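FOR IMMEDIATE RELEASE
October 18, 2026

Virevon Asks Whether a Robot Can Work a Faucet Yet, Gets a Cautious Maybe

BRERKMONT — Virevon today opened Getgate, a set of 16 simulated household and shop-floor chores for robot arms. Dishwashing did not make the list. Turning things on and off did.

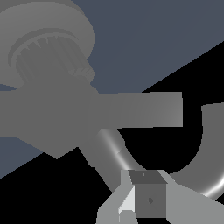 A simulated gripper among gray pipework in Getgate.

"People ask me when they can stop doing chores," said Hazel Ferreira, who leads the project. "I tell them to keep their sponge."

Each chore was run 769 times in simulation before release. The control software, Yazzie, finished eight of them reliably. Five more it finished when it felt like it, and the rest are best discussed after lunch.

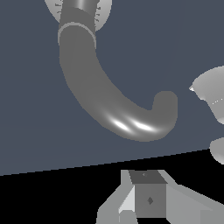

Curved hardware remains a sore point. A person grabs a handle without a thought, while an arm has to settle where to hold it, which way it moves and when to quit pushing. Yazzie is still weak on that last part — in one February trial it went on turning a virtual valve until Emmett Thibodeaux, the engineer on duty, went home. 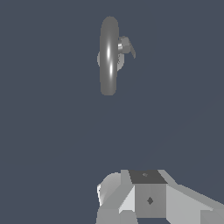 Simulated ring and bracket, with the gripper below.

Tests on real fixtures come next, in a workshop with a floor drain. Virevon has set no date for a home product and would like customers to stop asking for one by the holidays.

Getgate is free to research groups on request.

Press contact: Wendy Haworth, Virevon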